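Clarkow Neighborhood Repair and Craft Program
Progress Report to the Stuketti Fund, First Half of the Grant Period
April 8, 2026

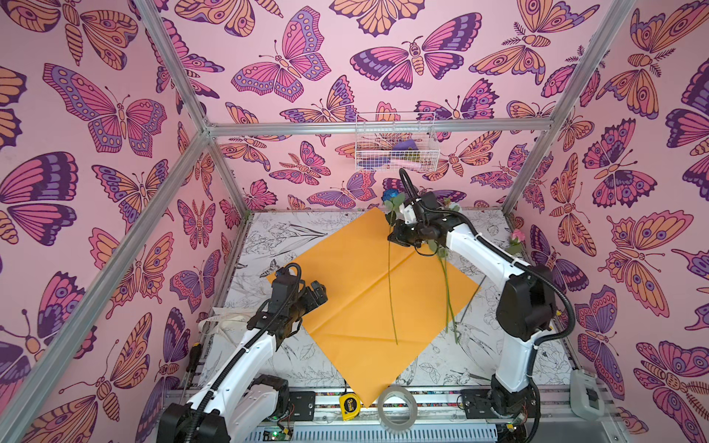
Ritva Karppinen asked at the last review meeting whether the program could keep its evening hours once the grant ends, and she requested that the answer appear at the start of this report and not in an annex. The answer at present is that two of the three evening sessions can be kept. The third depends on the rental terms for the Tikby site, which are discussed under Premises.

Summary of the period

The program opened on schedule at both sites. Attendance across all activities reached 3849 visits, against a target of 3000 for the same period. The larger share came from the Clarkow site, where the bus stop is close to the entrance and the opening hours are longer. Tikby started slowly and has improved in each of the past several weeks.

Activities funded under the grant are textile repair, small furniture repair, paper craft and bookbinding, and a monthly exchange of tools and materials. All four have been delivered. The exchange was moved from mornings to early afternoons after the first two events, as many visitors were arriving when the tables were already being cleared.

Textile repair

Textile repair remains the most heavily used activity. Sessions are booked in advance, and a small number of places are held open for people who come without an appointment. Zippers, trouser hems and coat linings make up most of the work. Visitors are expected to take part in the repair of their own items, and instructors have been asked not to accept pieces left for later collection. This rule caused some complaints at the beginning. It is now printed on the booking confirmation.

One of the four sewing machines was out of service for five weeks while a part was on order. The cost of the repair was met from the maintenance line and did not affect the rest of the budget.

Furniture repair

Furniture repair is limited by floor space. Chairs and small tables can be handled, but larger pieces have been turned away at Tikby, where the door to the workroom is narrow. The workshop firm Kovačević supplied clamps and a second bench at a reduced price, and its staff led two introductory sessions on regluing loose joints. Both were full. We intend to repeat them in the second half of the period if dates can be agreed.

Dust extraction at Clarkow was inspected and approved. The inspector recommended that filters be changed more often than the manufacturer's schedule requires, and this has been done.

Paper craft and bookbinding

Paper craft and bookbinding drew more families than expected. The course plan was written for adults, and the first sessions were too long for younger children. Siiri Ojala has since divided the plan into a short session on folding and simple covers and a longer one on sewn bindings. Registration for the longer session has stayed steady at 85 percent of capacity.

Paper and thread costs are above the original estimate — the estimate assumed that most visitors would attend once, and a good many return. A revised figure is included in the financial statement. No increase in the total award is requested. The difference can be covered by the unspent amount in the printing line.

Staffing

Both part-time coordinator positions are filled. The position at Tikby was vacant for the first six weeks, during which the Clarkow coordinator covered both sites, and the hours worked were paid under the overtime provision agreed with the Fund. Seven instructors are under contract. One has given notice for personal reasons and will leave at the end of April. Recruitment for a replacement with experience in upholstery is under way.

All instructors have completed the first aid course. The refresher on safe use of hand tools was postponed once and will be held before the summer break.

Premises

The lease at Clarkow runs beyond the end of the grant period and raises no concern. At Tikby, the building owner has proposed a separate charge for use after six in the evening, to cover heating and locking up. The program has replied with an offer of a fixed seasonal amount. If the owner accepts, all three evening sessions can continue. If not, the Tikby evening session will be moved to a late afternoon slot, and registered visitors will be informed by letter.

Finances

Spending is in line with the approved budget overall. The equipment line is fully spent. The outreach line is underspent by 2000, mainly because the printed program was replaced by a single folded sheet. The Fund's approval is requested to move this amount to materials, as described above. Receipts and the signed statement have been sent separately.

Work planned for the second half

The main tasks are to fill the upholstery position, settle the Tikby evening hours, repeat the joint repair sessions and complete the visitor survey. The survey form has been tested with a small group, and two questions were reworded after it was found that they were being read in different ways. Results will be included in the final report, along with attendance figures broken down by site and activity.

Questions on this report may be sent to the program office at Clarkow.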